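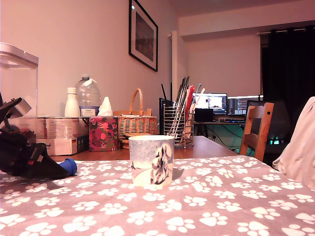
How to write up an inquest hearing for the Drustano local pages

Before the hearing

Find the listing on the coroner's page and copy the full name, age, date of death and start time exactly as printed. Put them at the top of your notes with the case number (the Vondton hearing used below was 1571). Start times move, so check again at 8am on the day.

Search our archive for earlier reports under every spelling of the name. If the first report gave a cause of death, mark it as unconfirmed in your notes until you have heard the evidence.
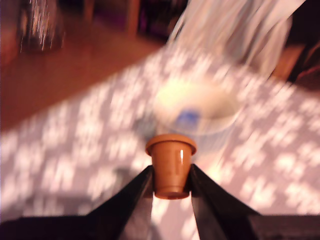
Can I name a witness who gives evidence in open court?
In most cases you can, unless the coroner has made an order restricting it. Ask the coroner's officer before the session starts, and write down the answer and the time you were given it.

In the room

Sit where you can hear the witness. Note who is speaking at each change of speaker, using initials. Take down the medical cause of death word for word and check the spelling with the officer afterwards. Do not record sound. Phones stay silent and out of sight.

Keep evidence and conclusion on separate pages. An inquest has no defendant and finds nobody guilty, so words such as "verdict", "charged" and "accused" stay out of the copy. Use "conclusion".
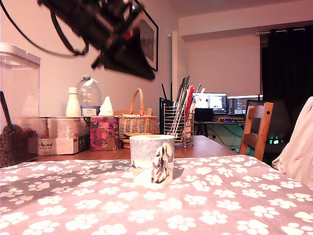
If the family has a statement, take it from their representative in writing. Do not approach relatives in the corridor. Where part of the family lives abroad, ask the representative which form of the name they want used, and keep to it throughout.

Writing the report

1. Open with the conclusion, the name, the age and the place.
2. Give the circumstances in the order in which the court heard them.
3. Attribute every contested point to the witness who made it.
4. Place the family's words after the evidence.
5. If the hearing was adjourned, state that in the first paragraph with the month it resumes.

A short hearing needs 200 words. The Vondton report ran to 352, including the family statement. Raw notes may reach 2000 words and should be kept in full. 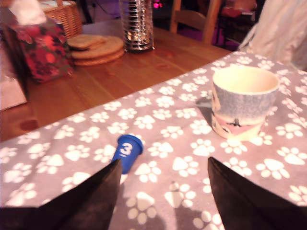 Small blue cap-shaped object, numbered 3.

Filing

Save the copy under the surname and case number. Send it to Afonso Peixoto on the Morais desk with your notes attached. Leave the headline blank. Any later correction goes at the foot of the report, with the original wording stated.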